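3.2 Handling rules for demonstrations with soft items

The rules in this section apply to every station at the Dulatlow site and were adopted after the pilot round in August. They cover demonstrations recorded with hand-held grippers on small textile items. Rigid items follow the shorter list in Section 3.1. Figure 2 gives two views of the work.

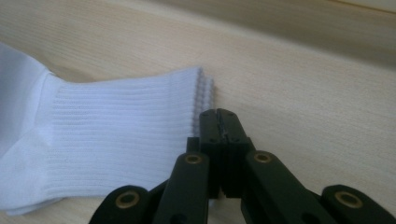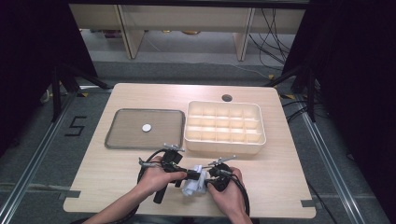 Figure 2. Soft-item work with hand-held grippers. First view: gripper jaws near the open end of a white sock. Second view: an operator at the table, one gripper in each hand.

Rule 1. The operator brings the closed jaws up to the item, pauses, and only then opens them. In the pilot, operators who approached with open jaws often pushed the fabric away and chased it over the table. These episodes were hard to label, and both annotators asked for them to be dropped.

Rule 2. A grasp on a knitted item is made at an edge or rim. A second attempt at the same edge is allowed. After a second miss the operator releases the item, moves both grippers clear and ends the episode as failed. Failed episodes are kept and marked.

Rule 3. Cables must hang outside the forearms at the start of an episode. If a cable crosses the item, the episode is stopped. Operators may not shake a cable free while recording.

Rule 4. Station numbers and tape marks on the floor are not moved during a shift. Any change to a stand is written in the station log, and the calibration routine is run again before the next episode.

Rule 5. An operator records at most 100 episodes before a break. The earlier limit was 400 per shift with breaks left to the operator. Castillo (Riviere site) compared the two limits and found fewer dropped items under the shorter one, mainly late in the shift.

The full set holds 1863 soft-item episodes recorded under these rules. Episodes from the Kornlow site are left out because Rule 3 was applied there only in part.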